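KLEINSCHMIDT PUBLIC LIBRARY
BOARD OF TRUSTEES
Minutes of the Regular Meeting
20 May 2025

The meeting was called to order at 6:30 p.m. in the second-floor reading room. A quorum was present. The Library Director attended without vote.

1. Approval of minutes
The minutes of the April meeting were approved with one correction: under Item 5, "summer hours" should read "summer reading hours."

2. Financial report
The Director presented the report for the period ending in April. Spending on print materials remains under budget. Heating costs exceeded the budgeted line by $708, and the Board approved a transfer from the contingency line to cover the difference. The report was accepted and placed on file.

3. Circulation and programs
Checkouts for April came to 2,910 items, not counting electronic loans. Large-print titles continue to have long hold lists. The Director was asked to bring a proposal for additional copies to the next meeting. The Saturday story hour will move to the lower level while the children's room is painted.

4. Roof and gutters
Bids for the repair of the north gutters were received from Traltoteck and Isolance. The Traltoteck bid did not include removal of the old downspouts. After discussion, it was moved and seconded to accept the Isolance bid, subject to proof of insurance. Motion carried, with one abstention. Work may not begin before the end of the school year – the north door is the main entrance for class visits.

5. Meeting room policy
The Board reviewed the second draft of the policy. Section 4 was changed to allow light refreshments. The section on fees was sent back for further work, as members differed on whether groups from outside the township should pay a deposit. No vote was taken.

6. Public service equipment
The Director reported that the service agreement with Zirkance for the lobby copier expires this summer. Renewal is offered at $900 for the year, with parts included. The Board asked for a written list of covered repairs before signing.

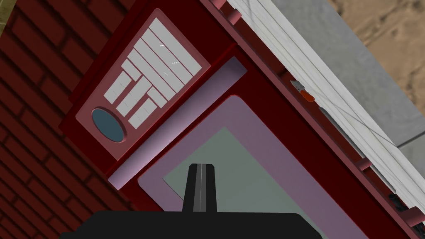

Red appliance with keypad, beside brick wall.

7. Public comment
A resident asked that the book drop be emptied on holidays. The Director will review staffing and reply in writing.

8. Adjournment
There being no further business, the meeting was adjourned at 7:55 p.m.

Respectfully submitted,
Secretary to the Board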